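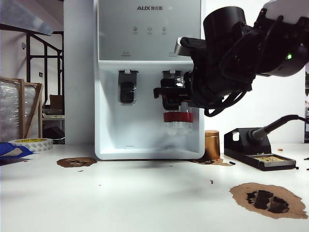 The Heker building at Prullbridge opens its workshops to visitors twice a year, in February and in summer. I went round on the second of these, June 1, 2020, with the ground floor and the test benches on the route. Entry was free and the full circuit is 600 metres, most of it corridor.

Sumeya Kassa led the group. Her section, Gudeta, looks at small countertop appliances: water dispensers, kettles and the vessels used with them. The dispenser on the bench during our visit was a white AUX unit with a grey control panel, three round buttons in a row and two spouts side by side in a recessed bay. It shares its table with a soldering iron in its stand and a roll of double-sided tape. The white top has brown burn or stain marks in several places, with charred bits still on them.

Kassa's talk was mainly on clearance. A bay has to take a short cup and a tall one, and the rim should sit close enough to the spout to limit splashing. The section's log held 2698 fills at the end of February and 3633 on the morning we came. Fill volume is checked by weight – the scales are in the next room and were not shown.
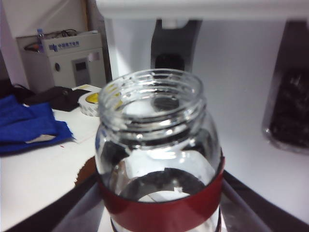 Open-mouthed glass jar with a dark red band, no lid fitted.

Vessel shape took up the rest of the session. A screw thread below the rim is awkward to dry and slow to inspect, so threaded jars are logged separately from plain cups. Kassa passed round the Fukell record sheets, which are filled in by hand and copied up later.

Questions were kept to the end and mostly concerned limescale. Parking is at the rear of the site, and the workshop entrance has two steps.

2 comments
Shares: 14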